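Duvico Fabric Steamer Owner's Guide
Section 4: Filling, Heating and First Use

Read this section through once before you plug the steamer in. The steps are the same for the upright model and the tabletop model except where a note says otherwise.

4.1 Before you fill the tank

1. Set the base on a hard, level floor or counter. Carpet can block the air slots on the underside.
2. Unwind the power cord completely. Do not run the steamer with the cord still wrapped around the pole.
3. Check that the hose is pushed fully into the base and turned to the right until it stops.
4. Remove the paper sleeve from the steam head and throw it away.

Note: The hose is stiff when new. It softens after a few uses. Do not heat it or bend it sharply to speed this up.

4.2 Filling the tank

1. Lift the tank straight up by its handle.
2. Turn it over and unscrew the cap.
3. Pour in cold tap water up to the MAX line. The tabletop tank holds 500 ml.
4. Screw the cap back on by hand. Do not use pliers.
5. Turn the tank right side up over a sink and wait a few seconds. If it drips, take the cap off and seat the rubber ring again.
6. Lower the tank into the base until it clicks.

CAUTION: Never add starch, vinegar, perfume or fabric softener to the tank. These leave a film in the heater and will void the warranty.

If your tap water is hard, use half tap water and half distilled water. Towns on well water, such as Janonville, should do this from the first fill. Scale shows up as white flakes on the cloth or as spitting from the steam head. 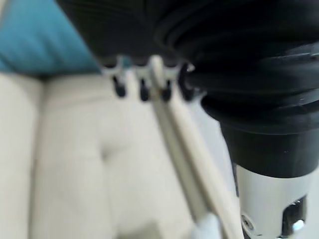 Wendy Sedgwick wrote to us that she went straight to distilled water only, and the steamer in her sewing room would not start heating until she mixed some tap water back in. She is right that this can happen. The low-water sensor in the base needs a small amount of mineral in the water to work. Half and half is enough.

4.3 Heating up

1. Hang the steam head on its hook, facing away from you and away from the wall.
2. Plug the cord into a wall outlet. Do not use an extension cord.
3. Press the power button. The light blinks while the water heats.
4. Wait until the light stays on. The upright model takes nearly 5 minutes from a cold start.
5. Hold the steam head over a sink or an old towel and press the trigger for 30 seconds. The first steam carries water from the hose.

CAUTION: Steam burns. Keep your free hand behind the garment only if you are wearing the heat glove supplied in the box. Never steam clothing while someone is wearing it.

4.4 Steaming woven fabric

Most everyday woven cloth can be steamed with the head touching the surface. Read the care label first. If there is no label, test a hidden spot such as an inside seam or the back of a hem and let it cool before you judge the result.

1. Hang the garment or lay the cloth over the padded board.
2. Pull the bottom edge gently with your gloved hand to keep it flat.
3. Start at the top and move down slowly.
4. For a deep crease, steam the back of the cloth first, then the front.
5. Leave the piece hanging for 16 minutes before you fold or wear it.

Curtains may be steamed in place. Open the window a little and keep the head clear of the rod and any cords.
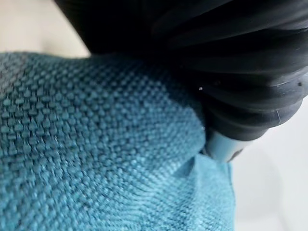
Pleats need more care. Pin or clip each one at the hem, steam from top to bottom without pressing, and take the pins out once the cloth has cooled. Metal clips get hot, so leave them alone until then.

Silk, velvet and anything with a raised pile should be steamed from the wrong side, with the head held a finger's width away. Do not steam leather, suede, waxed cotton or plastic-coated cloth.

4.5 Turning off and emptying

1. Press the power button and unplug the cord.
2. Leave the steam head on its hook until it is cool to the touch.
3. Raise the hose straight up so the water left inside runs back to the base.
4. Lift out the tank and pour away what is left.
5. Open the drain plug on the side of the base and tip the base over a sink.
6. Leave the plug out overnight, then push it back in before the next fill.

Note: Do not store the steamer with water in it. If it has been kept in an unheated garage or closet, bring it indoors and let it reach room temperature before use.

Replacement caps, rubber rings and gloves can be ordered from the Gilbert parts counter. Have the model number from the bottom of the base ready when you call. For descaling, go to Section 5.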